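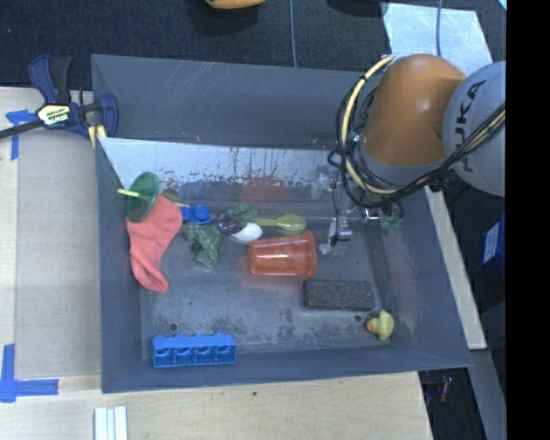

Search this site Enter keywords Go

Lost & Found and Swap Table group - minutes, 12/8/23

I said I'd take notes this time so here they are, typed up while I still remember who wanted what. Aisling Cronin ran the meeting. Three people sent apologies, and Sisodia Room was double booked again so we started late and sat in the hallway for a bit first.

Minutes from June

Agreed as they stood, except that I had spelled Rerora wrong all the way through. Sorry! Fixed now.

The gray bin

This took up most of the evening. The big gray bin is where small odds and ends go before they get sorted, and everybody had an opinion on it. I think it's a great bin - it's scuffed and the inside wall is scraped pretty badly, but the sides are tall and it holds a ton. Aisling asked if we should replace it and the answer was a loud no.

The trouble is the mix. Right now you can find a coral-pink sock in there next to a green disc that looks like a little plate, plus a bright blue plastic toy piece and an orange cup. We had a long talk (too long, my fault) about whether single socks are worth keeping at all. I was for keeping them. I lost! Single socks will be held until the June swap and then go in the rag bag.

Cups and anything plate-like go to the kitchen shelf. Toy pieces go in the clear tub under the window. If you can't tell what something is, leave it in the bin and put a note on the board so other people can have a guess.

Aisling will write up the new sorting list and tape it to the inside of the cupboard door. She wants it in big letters this time.

Tags

We have 248 tags left out of the last box. The Grekport office has offered us their old ones, which are a bit narrow but free, so we said yes please. I'm picking them up on my way home from work one day next week. Tags should have the item and the room it was found in, and please, please write them in pen - the pencil ones rub off.

Money

The swap table brought in $554 and we spent $13 on tape and string. Somebody asked about buying shelves from Verus, and I passed the catalog around. The set people liked best was $1,341 with delivery, so that went nowhere fast. We'll ask around for used ones first and look at it again in the spring.

Swap table

Rerora House would like to join in with our next swap and bring their own tables, and we all thought that was a lovely idea. They have a lot of kids' clothes and we never have enough. Still to work out: who unlocks, who parks where, and if the coffee urn can be borrowed for the whole day.

Any other business

The hallway light is buzzing again. Reported.

A request for a second laundry hook by the back door - fine with everyone, I'll put it up.

Next meeting

Same room if we can get it. Aisling is going to check the booking sheet herself and will email everyone with the time. I can't do notes for that one, so if you feel like taking a turn, let her know.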